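Ticket 4000, Narnell label printer, Wundthorpe office
Opened by Victor Wanyama, priority 2

Prints fine from my login, blank labels from everyone elses. Error 430 in the log each time. Restarted spooler, no change. Driver reinstalled, same.
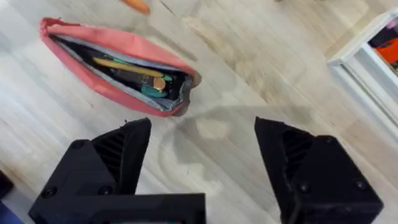

Reto Auer asked for the queue settings, will export after lunch. Stock size was set wrong on the shared profile, fixed that, still blank. Meanwhile labels are being done by hand, so pls hurry. Skemholm has teh same model and no trouble.

Status: waiting on Reto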